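Budgeting for a second two-arm cell for folding mailer boxes – what am I forgetting?

Asked in Equipment & Buying, 3 answers

We're a tiny outfit sending out craft kits and I've been let loose with the spending plan for next year, which is both lovely and terrifying. We've got one bench cell with a pair of small arms that we're teaching to fold plain white mailers, and I'd like a second one ready by February. I've got a quote from Drultton for 629 a pair for spare grippers, and I've pencilled in 1000 for the frame, rail and bits of wiring. The arms themselves are a separate line and I'm fairly happy with that one.
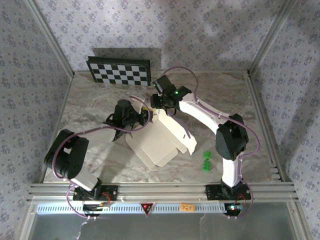

What I can't work out is how much to put by for the stuff that wears out or gets used up. Cardboard, mostly! We get through blanks at a silly rate because a box that's been creased wrong once never folds the same way again. Then there are fingers, cables, cable ties (so many cable ties) and whatever it costs me in time to recalibrate when something's been knocked. Do people budget that per month, or as a chunk of the purchase price? And would you buy the spare grippers up front or wait until something goes?

Driss Nasr

Answer 1 (accepted)

Per month, definitely. I tried the chunk method with our first cell and put 15 per cent aside, and it was gone before the summer because we'd spent the lot on board in one go. Keep cardboard as its own line. I'd buy one pair of spare grippers now and no more, as you'll probably want a different one by the time the first gives up. Fingers are another matter – if you've got a printer, get a reel of filament and run off a batch in the same shape, then swap them when the tips start to round over. Check your boxes too. A cheap mailer with ragged corners is harder to get hold of cleanly, and you end up blaming the arm for it.
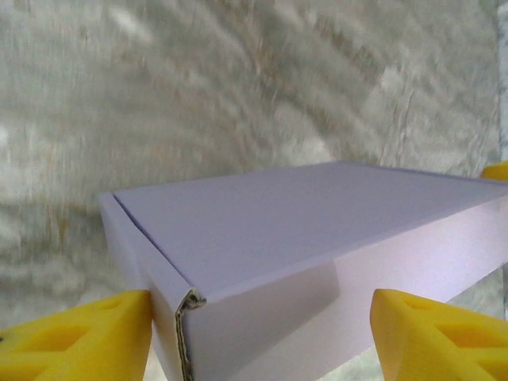 Waris: I'd go along with most of that but not the bit about waiting on grippers. Ours had a 13 week lead time when one finally went and we sat there with half a cell. If the quote's decent, get two pairs. Also ask whether the price includes the leads, ours didn't.

Answer 3

Have you looked at Engebretsen or Kekix? Think one of them does second-hand frames. Can't remember which, sorry.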